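Workshop notebook, Bimelon bench
01/03/2021

Power strip on the wall, take two

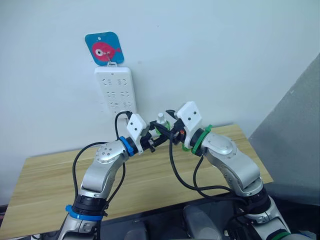 So the strip is off the table for good and I am very happy about it! All through February it lay flat behind the wood-top table, collecting sawdust and getting dragged around every time somebody moved a lamp. Now it hangs upright on the white wall at a height where you can reach it sitting down.

Hanging method: one thin metal hook, through the hole in the blue fish sign, down to the top of the strip. The sign came out of the Paredes box with the old door tags. I only meant to use it as a spacer but the pink fish looks great up there and it makes the strip easy to find. It sits a little crooked. Leaving it.

Length of strip hardware from hook to bottom, 500 mm on my tape. Wall anchor is 65 mm over the line I penciled, since the first hole crumbled. Filled the old one, still needs sanding.

Things I noticed while plugging and unplugging:

- Pushing a plug in is fine, the wall takes the load. Pulling one out straight is where the strip wants to swing. Hold the body with the other hand.
- The cord is happier with some slack at the bottom end. Leave a loose curve, don't pull it tight.
- Sockets are in pairs, so a fat plug will crowd its neighbor. Put the wide ones at the bottom and keep the top for the skinny ones.
- Gray partition shades the right side of the table in the afternoon. Might slide it back a bit, though I like how it keeps the Clulel bench's clutter out of ours.

Tried 3 kinds of sticky pad for the lower end to stop the swing. Foam one let go overnight, the gel one slid, the hook-and-loop one is the keeper so far (part 129 in the Fornetwood drawer, almost out, order more).

Table feels huge now. I laid out a whole wiring job without stacking anything, first time ever at this bench.

To do: sand the patch, label the cords at both ends, ask if Clulel want theirs moved up too. A second hook lower down would be better than the pad, look for one the same gauge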